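# Orkgate releases Toom 7 with a new placing planner

Orkgate, the robot software firm in Tilluneck, has put out version 7 of Toom, its planning and control package for robot arms. The main change is in how the software deals with long, thin objects that have to be turned before they are put down.

The test task is a small one. An arm with a two-fingered gripper has to take a marker from a wooden table and stand it in a mesh pencil cup. All of the work so far has been done in simulation, in a room model the company calls Dramska.
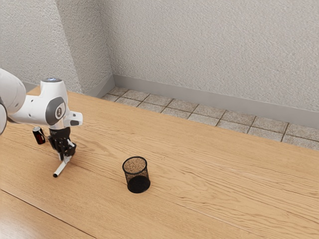 *Page last changed: April 9, 2025*

In Toom 6 the job was split into separate stages. One module chose the grasp, a second planned the carry and a third handled the release. Each stage passed a single answer to the next, and a grasp that was perfectly good for lifting could leave the wrist with no room to turn the marker upright over the cup. When that happened the arm stopped, put the marker back on the table and started again.

Version 7 plans the grasp and the release together. It draws up 40 candidate grasps, works out for each one whether the arm can reach a usable pose above the cup, and throws out those that can't before the arm moves. The chosen plan is then checked every 15 milliseconds against the latest estimate of where the marker is sitting between the fingers.

Orkgate ran the new planner 3,000 times in Dramska during February, changing the position of the cup and the starting angle of the marker between runs. The full logs have been published with the release. The company has not given a headline success rate, and says the failures are sorted by cause so that users can judge them against their own work.
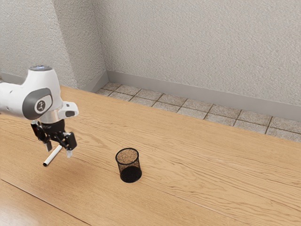
Csenge Kocsis

Most of the failures fall under one of two headings. In the first, the marker turns slightly in the grip during the carry and the software's estimate lags behind. In the second, the marker is gripped too close to one end and the tip swings wide as the wrist comes round. The second type is mostly cured by the new grasp check. The first is still open, and the release notes list it as a known fault.

There is also a change to the way depth is read from the cup. Fine mesh is awkward for perception software, as some rays pass through the wall and others stop at it, so the cup can come out as a scatter of points with no clear edge. Toom 7 fits a circle to the rim and ignores the wall below it when working out where to aim. The wall is still treated as solid for avoiding collisions.

The rim fit can be switched off in the settings file. Users with plain, solid containers may want to do that — it adds a short delay at the start of each run and gains them very little.

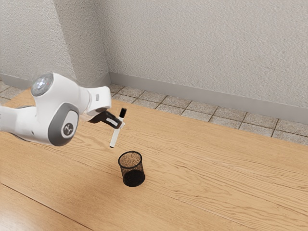 **Will plans made for Toom 6 still run in Toom 7?**

Saved plans need to be converted first, using the script supplied with the release. Grasp settings carry over unchanged, but any custom release stage has to be rewritten for the new planner.

Orkgate has kept version 6 available for download and will go on fixing security faults in it. New features will go into version 7 only.

The tooling has had some attention too. The run viewer now shows the planned path and the path taken on the same timeline, and a run can be paused at any point and replanned from there with different settings. Previously the whole run had to be repeated from the start, with the same random seed, to look at a single bad turn of the wrist.
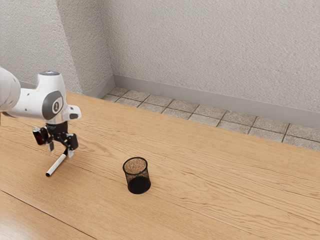

Replanning from a pause works in simulation only for now. On a real arm the controller would need to hold its position safely while the new plan is worked out, and the company says that part is not ready. It has given no date for it.

Work on real hardware is planned at the Tilluneck office, starting with the same marker and cup task. Friction at the fingertips is expected to be the main difference. Dramska uses one fixed value for the grip on the marker's barrel, and the team wants measured values before it changes the model.

Toom 7 and the Dramska room files can be downloaded from Orkgate's site. The conversion script is in the tools folder, and the rim fit is switched on by default.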